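Working in a university department: what new employees say about their first months
Student project report, module Work and Organisation

Our project asks how people who come from private companies learn to work in a university department. We chose this theme because three of us would like to apply for such posts after the degree.

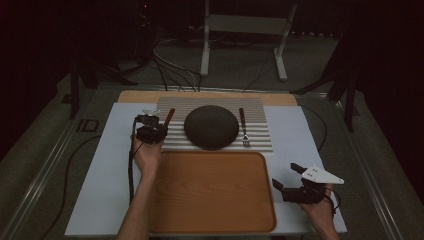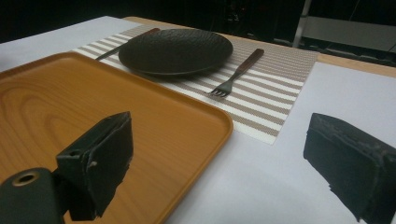 1. Method
We sent a short questionnaire to 1066 members of staff in technical and administrative posts. We received 315 answers. After this we made interviews with 13 persons who had changed from a company to the university during the last two years. Each interview took up to one hour and was written down the same week. Four of the interviews were made by telephone.

For the storage of the answers we used Onda, the survey tool of the faculty. The coding of the interviews was done by hand in a spreadsheet.

2. Results
The most frequent subject was the speed of decisions. Several persons told us that in their former company a purchase was approved in one afternoon, and that in the department the same form must go to two offices. One technician, who came from the firm Incombe, said that he now plans his orders before July, when the budget closes.

The second subject was freedom. Most interviewed persons can arrange their working hours with their group leader, and they value this more than the salary. Some found it difficult at the beginning - they did not know whom to ask when a task was not clear.

The third subject was training. New employees receive an introduction day, but the interviewed persons learned the finance system mostly from the colleague at the next desk. The mentoring scheme Nina was known to less than half of them.

3. Limits of the study
All the answers come from one university. People who left during the first year are not in our sample, and their opinion would probably be more critical. We also asked about salary only in the interviews and not in the questionnaire, so we cannot compare the grades.

4. Suggestions
The department could send the information about Nina together with the contract. A list of contact persons for orders, travel and room keys would also help, and it should be updated every term.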